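Section 4: Fitting the replacement backbox translite and display

Read the whole of this section before you pick up a screwdriver. The instructions that came in the Flavico box cover one side of a card and leave out most of what goes wrong. These notes were put together by Caradog Gronow after fitting two of the kits to Hendricks solid-state machines, and they apply to the kit as sold up to April 30, 2020. Later kits may be better. The seller says so, anyway.

4.1 What the kit claims

The card says the job is "plug and play" and can be done without tools. You will need a Phillips screwdriver, a small flat one, a multimeter and a torch. It also says the LED display "extends the life of your machine". There is no test behind that claim that we could find. The display does draw less current than the old gas-filled glass, and it removes the high voltage supply from the backbox, and those are perfectly good reasons to buy it. Leave the rest to the advertising.

4.2 Before you start

1. Switch the machine off at the cabinet switch and pull the plug from the wall. The switch alone is not enough.

2. Wait. The capacitors on the old display supply can hold a charge long after the lamps go out. Measure across the large one with the meter set above 300 volts DC, and don't carry on until the reading has dropped to next to nothing.

CAUTION: Some owners will tell you they have done this for years without measuring. You only hear from the ones it worked out for.

3. Take the backbox key from inside the coin door. If it isn't there, check the hook behind the left leg bolt before you order a new lock.

4. Write down which connector goes where. The card says the plugs are keyed and can't be put in wrongly. Two of ours had lost their key pins.

4.3 Removing the old translite

1. Unlock the backbox and lift the glass straight up until the bottom edge clears the channel. Tilt it towards you and bring it down.

2. Lay it on a folded blanket, printed side up. Old paint flakes when it is rubbed, and blowing dust off it is safer than wiping.

3. Pull off the plastic trim. Work from a corner. If it has gone brittle it will snap whatever you do, so have a new length ready.

NOTE: Do not coat flaking paint with lacquer on the strength of a forum post. Maltudia sell a sealant that is meant for this, but even there we would try it on a corner hidden by the trim and leave it a week. On one of our glasses it lifted the red.

4.4 Fitting the display

1. Undo the four screws holding the old display bracket. Support the glass with your other hand as the last one comes out.

2. Disconnect the ribbon cable by the plug, never by the ribbon.

3. Remove the fuse that feeds the high voltage section and tape it inside the backbox with a label. The card says this step is optional. We don't agree.

4. Offer up the new display. The holes are supposed to line up with the original bracket. On the first machine they did. On the second they were out by enough to need the slots opening with a round file. File the bracket and leave the board alone.

5. Reconnect the ribbon with the striped edge towards pin 1. Check it again with the torch.

4.5 Fitting the new translite

1. Slide the film between the glass and the rear diffuser with the artwork facing out.

2. Trim the film only if it buckles, and take off very little at a time. Kits are described as 102 per cent of the original size "to allow for variation", so expect some trimming.

3. Compare the colours with your old one in daylight before you throw anything away. The print is sold as an exact match. Ours was bluer, and the Nutora one we put next to it was too yellow.

4. Fit the trim, lift the glass into the top channel and let it drop into the bottom one.

4.6 First power-up

1. With the backbox open and your hands out of it, plug in and switch on.

2. Look for an even display with no missing rows. If a row is dark, switch off, unplug and reseat the ribbon.

3. Run the display test from the service menu. It should step through every segment.

4. Leave the machine on for 126 minutes in attract mode. The figure comes from the card and we have no idea why it isn't two hours, but it does no harm.

5. Play a few games before closing up. A display can pass the test and still flicker when the flippers fire. If it does, suspect the ground connection first, whatever the seller suggests about your mains supply.

NOTE: The guarantee is void if the board shows "signs of adjustment". Nothing on the card says what those are. Take a photograph of the board before fitting and keep the receipt.

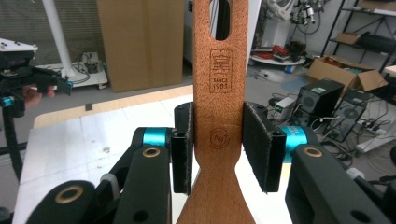 Ezekiel Zamora: I fitted the same kit in March and the holes were out on mine too, so I don't think you just had a bad one. I'd add to 4.4 that the screws supplied are slightly too long. Use the originals. As for flicker, mine was the ground strap, exactly as you say, after the seller had me buy a mains filter I didn't need.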